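Brulton Snack Table: notes on the collection

Version 2, updated 2026-02-18
Maintained by Rattana Wiriya and Zoia Moroz

Overview

Brulton Snack Table is a set of short recordings of packaged snacks being picked up, moved and sorted on a table. It covers the kind of packaging people have in a kitchen drawer or an office pantry: glossy printed bags, clear bags with a small label, and a few stiff pouches. The set holds 300 recordings. Each one covers a single round of sorting.

We put it together for people who work on soft packaging. Bags change shape every time they are touched, and most of the object lists we had used before were made up of boxes, cans and cups.

What is on the table

The table is covered with a sheet of white paper before each session. We change the paper when it tears or picks up grease. Bags go in the middle, and a tray goes toward one side. The starting layout is not measured. Whoever sets up the round drops the bags by hand and leaves them as they land, overlapping or not.
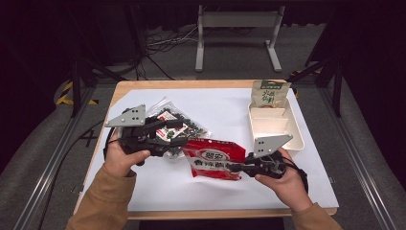 Sorting setup with a red snack bag, a clear bag and the white divided tray.

The bags are sealed and full unless the notes file says otherwise. Clear bags are listed under "clear" even when they carry a label, and printed bags are listed by main color. Contents are described in general terms only (leafy, chips, nuts, candy). We did not translate the printing on the packages.

The tray has raised walls and dividers inside. Large bags often do not fit flat in one section, so a bag resting on a divider still counts as placed. A bag that touches the paper and the tray at the same time does not.

Files

rounds/ one folder per recording
notes.csv one line per recording: bag types, start layout, result, remarks
bags.csv one line per bag type: color, clear or printed, contents, weight on the label
paper.txt sessions in which the table paper was changed partway through

Results are entered as placed, partly placed or dropped. Prapai Klinhom filled in the first pass and Sunee Meesuk checked it. Where they disagreed, the remarks column has both readings.

Known problems

Glossy bags reflect the ceiling light, and the printing can wash out. This is worst with the red and silver ones.

In 17 recordings the weight on the label was not written down. The field is blank in bags.csv.

The clear bags wrinkle more as a session goes on. If you need fresh packaging, use the first few rounds of each session.

Changes since version 1

Added 18 recordings from the August sessions at Mahawong.
Merged "foil" and "glossy" into one type.
Fixed swapped contents entries for two of the candy bags.

Send corrections to Zoia with the folder name and the line from notes.csv.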